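Plaka is opening a second place, on Dunne Street in Postton, where the shoe repair used to be. The sign went up Sunday. Doors open in May if the hood inspection goes through.

Ľubica Čierny is running the kitchen. If you ate at Basitz before it closed, you had her food. She did the lamb with plums and the potato dumplings with sheep cheese.

She was at Basitz for six years, the last 2 as head cook. Before that she worked the breakfast line at a hotel and hated the hours.
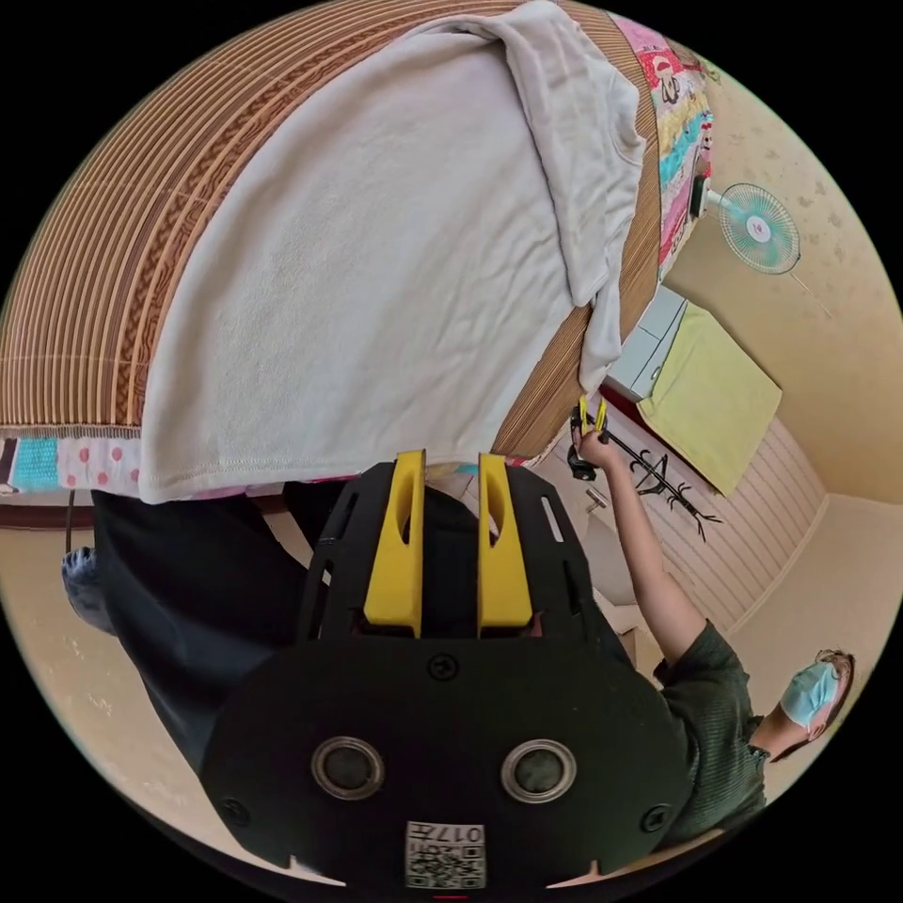
The new room seats 86. The original Plaka seats fewer than half that, and you know how the wait gets on weekends.

The menu is mostly the one you know. Grilled octopus, the bean soup, chicken by the half or whole. Ľubica is adding a short list of her own dishes, and yes, the dumplings are on it.

I asked about prices. Mains stay where they are at the first location. The lamb will cost a bit more — she buys whole shoulders and trims them herself.

They got 229 applications for the floor and kitchen jobs. She read all of them. Most of the line is hired, but they still need a dishwasher and someone for weekend prep.

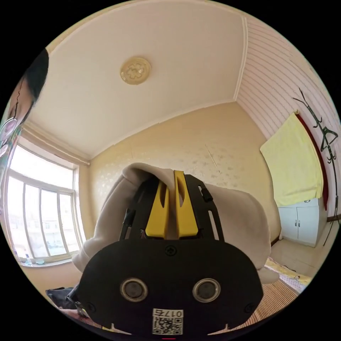 Parking is the one thing I'd plan for. Dunne Street has meters on one side and the lot behind the bank closes at 6. I'd take the bus or park up by the library and walk down. Look for the Plaka sign, which is the same yellow as the two fingers on that gripper, with black lettering. The door is on the side, past the window.

No reservations for the first month. After that they'll take them by phone for larger groups. Walk-ins can eat at the bar, full menu.

Lunch comes later, probably once the dinner crew has settled in. Takeout starts on day one, but only the chicken and the soups.

I'll post the opening date when I have it. If you want the dishwasher job, stop by in the afternoon and ask for Ľubica.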